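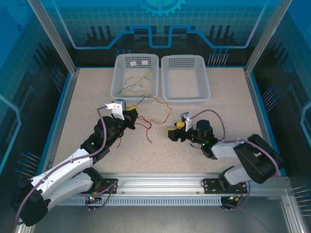

**¿Puede ya un robot ordenar un cajón de cables?** A ratos, con cables sueltos y bastante paciencia; para un enredo de verdad todavía sale antes una persona.

Dicho esto, os cuento qué hay en `collet-cables`, que me ha dado más guerra de la que esperaba (y eso que empecé con calcetines).

## Qué contiene

- 500 episodios de dos brazos con cables finos y dos cestas de plástico
- 13 tareas: coger, separar, pasar de una pinza a otra, dejar en la cesta...
- vídeo de cámara fija y posiciones de las articulaciones
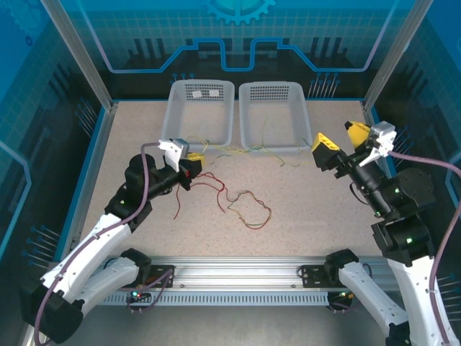

Lo que peor llevan los modelos es soltar. Agarran el cable, tiran, y se viene detrás medio ovillo. ¡Una desesperación! Los bucles cerca de la pinza confunden muchísimo, y los colores ayudan menos de lo que yo pensaba.

## Antes de usarlo

Los 9 episodios de `descartes/` tienen el tiempo desfasado, no entrenéis con ellos. La tarea 6 está etiquetada a mano y se nota; la repasé en junio, pero algo se me habrá escapado.

Si lo probáis con ropa o con menaje, abrid un issue en Nimton y contadme qué tal.

Última revisión: 26 nov 2020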